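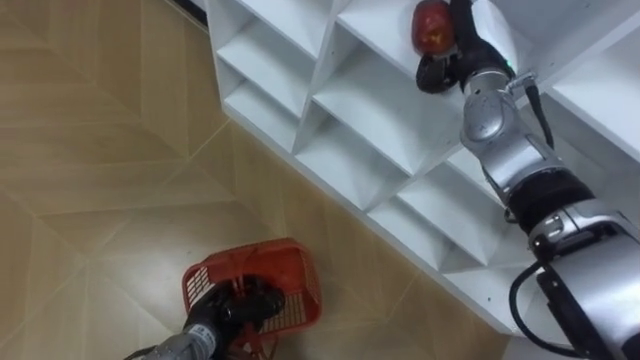
Start | Einrichtung | Betrieb | Störungen | Wartung | Kontakt

7 Störungen beim Einräumen in Fachregale

7.3 Meldung 2471: Kraftgrenze beim Ablegen überschritten

Früher oder später werden auch Sie dieser Meldung begegnen, und sie klingt zunächst ernster, als sie meistens ist. Der Orov hält an, beide Arme bleiben in ihrer Stellung stehen und die Greifer bleiben geschlossen. In den meisten Fällen ist der Arm, der das Teil ins Fach legt, gegen einen Zwischenboden oder eine Trennwand gestoßen. Nehmen Sie sich also bitte in Ruhe die Zeit für die folgenden Schritte, auch wenn es gerade eilig ist.

VORSICHT: Greifen Sie niemals zwischen Arm und Regal, solange der Antrieb freigegeben ist. Ein leuchtendes grünes Lämpchen am Handgelenk bedeutet beim Orov, dass der Arm unter Spannung steht und sich jederzeit bewegen kann, selbst wenn er ganz friedlich vor den Fächern steht.

1. Drücken Sie den Halt-Taster am Bediengerät und warten Sie 12 Sekunden, bis die Bremsen eingefallen sind.

2. Schauen Sie sich zuerst den Arm mit dem Korb an. Hängt der Korb frei über dem Boden, stellen Sie bitte etwas Weiches darunter, bevor Sie weitermachen. Beim Lösen des Greifers fällt er sonst samt Inhalt herunter, und die kleinen Gitterkörbe aus Kunststoff reißen gern am Rand ein.

3. Stützen Sie das Teil im anderen Greifer mit der flachen Hand von unten ab. Runde, glatte Gegenstände wie Äpfel oder Bälle rollen beim Öffnen leicht nach hinten ins Fach. Öffnen Sie dann den Greifer über »Hand > Lösen«.

4. Wählen Sie »Freifahren« und lassen Sie den Arm auf demselben Weg zurückfahren, auf dem er gekommen ist. Stellen Sie die Geschwindigkeit höchstens auf 30 Prozent.

5. Prüfen Sie die Kabel, die außen am Arm entlanglaufen. Jeder Clip muss fest sitzen, und die Schlaufe am unteren Gelenk darf nirgends an der Regalkante hängen bleiben können.

6. Messen Sie das Regal mit »Fächer neu einlernen« ein und wiederholen Sie die Fahrt zunächst ohne Teil.

Hinweis: Weiße Regale machen dem Orov bei gleichmäßigem Licht etwas Mühe, weil er die Vorderkanten schlecht von den Innenwänden unterscheidet. Kleben Sie in diesem Fall die Bonano-Markierungen aus dem Beipack auf die Kanten.

Tritt die Meldung nach über 40 Fahrten erneut auf, genügt es, Schritt 6 zu wiederholen. Kommt sie früher, schalten Sie das Gerät bitte ab und melden Sie sich bei uns. Wir helfen gern.

Ó Briain Robotertechnik, Kundendienst Drondside | Kontaktformular | © 2021 Ó Briain | Stand: 19.08.2021 | Nach oben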